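Khokhar bin-picking set, notes for users

406 attempts, 300 of them kept. Read this before you train on it. The kept share says more about our patience than about the arm, and the success label was set by hand by one person.

Every attempt uses the same divided metal bin and a small stock of cups, bowls, bottles and blocks. 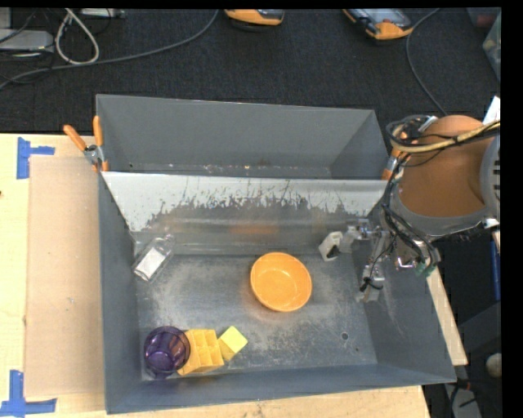
A model that does well here may only have learnt our bin. We held back 24 attempts for testing, from the same bench, so a good score on them proves little. Clear plastic is under-represented. Depth is not included.

Known faults: some labels are late by a step or two. Not fixed.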